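Der Kaffee steht schon da, als ich kurz nach 16 Uhr in den Laden in Pirnach komme, und eigentlich wollte ich ja nur wissen, wie man eine quietschende Tretkurbel ruhig bekommt. Geblieben bin ich dann fast 4 Stunden. Meine Gesprächspartnerin repariert Fahrräder, am liebsten alte, und sie redet darüber so gern, dass ich mit dem Mitschreiben kaum hinterherkam!

Angefangen hat sie in Bolach, in der Garage ihrer Eltern, mit 16 und einem Klapprad vom Sperrmüll. »Das Tretlager war komplett hinüber«, erzählt sie, »und ich hab's dreimal falsch herum eingebaut.« Gelernt hat sie trotzdem etwas anderes, Buchhaltung nämlich, und erst nach vielen Jahren im Büro kam der Laden.

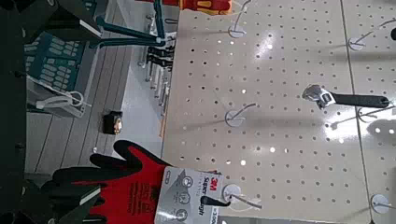
Was kostet bei ihr eine normale Durchsicht?

»Im Winter 70 0 Cent weniger als gar nichts«, lacht sie erst, und dann ernsthaft: »20 Euro fürs Durchschauen, Teile kommen extra. Ich rufe vorher an, bevor ich was bestelle.«

Teuer wird es trotzdem manchmal. Ein Tourenrad hat sie neulich komplett neu aufgebaut, am Ende standen 700 Euro auf der Rechnung — der Kunde fährt damit jetzt täglich zur Arbeit und hat sich noch nicht beschwert. Von E-Bikes lässt sie lieber die Finger, »da schick ich die Leute weiter«.

Und meine Kurbel? »Pedale abschrauben, Gewinde sauber machen, Fett drauf, wieder rein. Das linke hat Linksgewinde, das vergessen alle.« Ich hatte es natürlich auch vergessen.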